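Saarinen pauses gripper arm rollout after simulation fault

Skandville, 22 August 2025 – Saarinen has stopped the release of new control software for its two-finger gripper arms after a fault was found during simulated test runs. The fault could cause an arm to keep moving for a short time after a stop command. No customer equipment was running the software, and there were no injuries or damage. 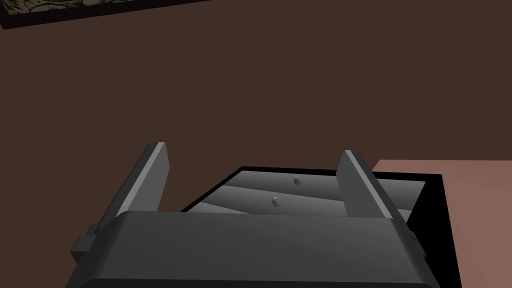
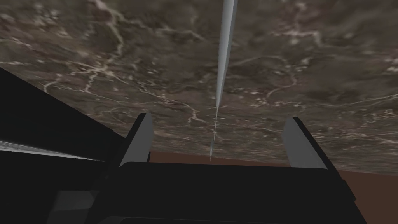 Simulated gripper views, fingers open in both.

The problem came up in a block of 1228 simulated runs at the company's Paston test office. In 8 of them, the arm was told to stop and carried on for up to 200 milliseconds. The limit set in the company's own safety rules is 100 milliseconds. In each case the stop command arrived while the fingers were being told to open, and the software dealt with the finger command first.

"The stop has to come ahead of everything else, and in those runs it didn't," said Kaisu Oksanen, head of product safety at Saarinen. "We were due to ship in September. We have taken that date off the schedule and will set a new one when the fix has passed the full test plan."

The simulated runs use Midiveo, the company's in-house test program, which plays back arm movements over tabletop layouts and logs the time between each command and the arm's response. The fault did not show up in earlier checks. Those checks sent the stop command only when the arm was moving with its fingers still – a gap in the test plan that has now been closed.

Engineers have rewritten the part of the software that sorts commands. All 1228 runs will be repeated with the new version, along with added runs in which the stop is sent at different points while the fingers open or close. Tests on physical arms in Skandville will follow, with the emergency stop button wired separately from the control software.

Customers using the current software do not need to take any action. That version handles stop commands in a different way and is not affected. Customers who had signed up for early access will be contacted by their account manager and may keep their place or withdraw at no charge.

Saarinen will publish the test results on its support pages, including the log entries for the failed runs.

Saarinen makes gripper arms and control software for packing and light assembly work. The company is based in Skandville and has a test office in Paston.

Media contact: Kaisu Oksanen, Product Safety, Saarinen, Skandville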